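4.2 The former job in the author note

The previous section dealt with how long the author notes are and where in the book they are printed. We turn now to what the notes say, and first to the sentence or two in which a writer tells readers what she did before she wrote novels. We call this the former-job statement. It is common enough in romance paperbacks that several of the writers we spoke with could recite their own from memory, including those whose notes had been rewritten more than once.

The corpus is the one described in Section 3: 400 author notes taken from romance paperbacks issued by seven imprints over a period of 15 years. Where a book was reissued with a changed note, both versions were kept. Where a book was reissued with the same note, only the earlier printing was used. Notes that gave no information other than a list of earlier titles were kept in the corpus but play no part in this section.

A former-job statement was coded whenever a note named paid work, a course of study, or a public role held before the first novel came out. Unpaid care work was coded separately. This was the hardest decision in the coding, and we changed our minds about it during the pilot. Many notes mention raising children in the same breath as a job in a bank or a school, and the grammar treats the two alike. In the end we kept them apart, for the practical reason that the interviews showed editors treating them differently. A writer for the Brelico imprint recalled being asked to move her children to the last line of the note, "with the dog," and to put her years as a court clerk at the front.

The jobs themselves vary a great deal. Teaching, nursing, law and office work appear across all of the imprints. Less ordinary jobs tend to be given more words. A writer who had worked in an office is usually said to have done so in a subordinate clause, while a writer who had kept bees or sung in a touring choir gets a full sentence and sometimes a joke. Public roles such as pageant winner, broadcaster or athlete are rare, but where they occur they nearly always come in the opening sentence, and they stay there in later books when other details have been dropped.

Imprint matters more than we had expected. Notes in Mazurek historicals are more likely to mention a degree, and they tend to name the subject even when it has no link to the period in which the novels are set. Notes in the Jonar contemporary line prefer jobs that bring the writer into contact with strangers – hotel work, hairdressing, emergency medicine. One former Jonar editor said that she thought of the note as the first page of the next book. She wanted readers to feel that the writer had met a lot of people and had listened to them. She did not recall any written rule on the matter, and we found none in the house guidelines that were shared with us.

The statement also changes over a career. In a first novel it is often the longest part of the note, there being few titles to list and no prizes. As titles build up, the job shrinks. By the middle of a long career it may be down to two words, such as "former librarian," and in some cases it goes away. It may then come back. A return usually goes with a change of imprint or of pen name, when the writer is again being introduced to readers who are thought not to know her. We found this pattern in all of the imprints, though it is weakest at Brelico, where notes were seldom revised between one book and the next.

We asked the 11 interviewed writers how they felt about the statement. Most regarded it as harmless. Some enjoyed it, and one had kept every printed version in a folder. Two concerns came up several times. The first was accuracy. Notes were shortened by editors under pressure of space, and a summer job could become a profession in the process. The second was that the statement set up a story in which writing was an escape from something duller. A writer from Barkau, a veterinary nurse for much of her adult life, said she had liked the work and had gone on doing it part time, and that the phrase "before turning to fiction" made it sound as if she had left at the first chance.

This second concern bears on the main question of the paper. The author note is short, but it is a story with a before and an after, and the turning point is nearly always the first sale. The years of unsold manuscripts are left out. So are the writing groups, the contests and the rejected proposals, all of which the writers brought up at length when they were asked to tell us how they had started. The gap between the spoken and printed accounts was largest among those whose first sale had come late. 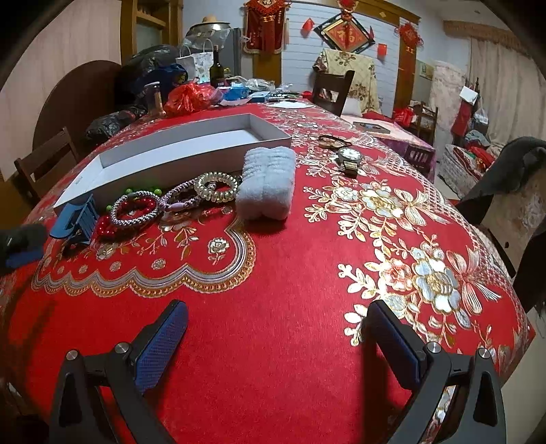 Figure 2. Table with a red flowered cloth and an open white cardboard container.
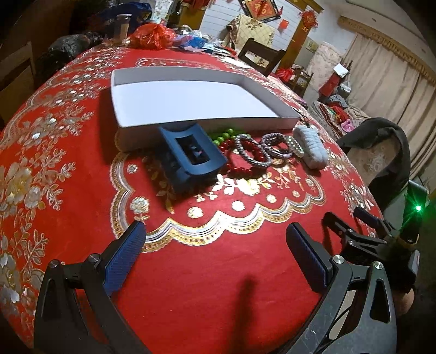
Ebere Garba, in written comments on a draft of this section, disagreed with our account of the missing years. In Garba's view a note of a few lines can't be said to leave out the rejected manuscripts in any meaningful way, since it leaves out nearly everything, and readers of romance know this perfectly well. Garba added that readers who care about a writer's early years look for them elsewhere, in newsletters and at signings, and that the printed note should be read along with those sources: "You are asking the back page to do the work of a memoir."

We accept part of this. The note is one source among several, and a reader who follows a writer closely will have met a fuller account. Still, the note is the only one of these texts that travels with the book. A copy borrowed from a library or bought secondhand carries the note and nothing else, and several of the writers told us that library readers were the ones who most often wrote to them about it. The letters quoted back the printed wording, down to the name of a former employer or the breed of a pet.

Garba's comment did lead us to look again at newsletters. Angelica Galang had already gathered newsletters by the interviewed writers as background for the interviews, and we compared the way the first sale is told in each with the way it is told in the author notes. The newsletters do mention rejection, and in some cases dwell on it, but they mention it from the far side of success and mostly in anniversary issues. In ordinary issues, where a new book is announced, the former job is given in much the same words as in the printed note. One writer confirmed that she pasted it in from a file she kept for the purpose.

Some limits of this part of the study should be stated. We coded what the notes say and did not check whether it was true, except where a writer raised the matter herself. The interviewed writers all had several books in print, and their memories of a first note may have been colored by later ones. We spoke with too few editors to say much about how decisions were made inside each house. Pen names shared by more than one writer were set aside, although the former jobs given to such names would make a good subject for a separate study.

The placing of family details, which we split off from paid work at the coding stage, is taken up in Section 4.3.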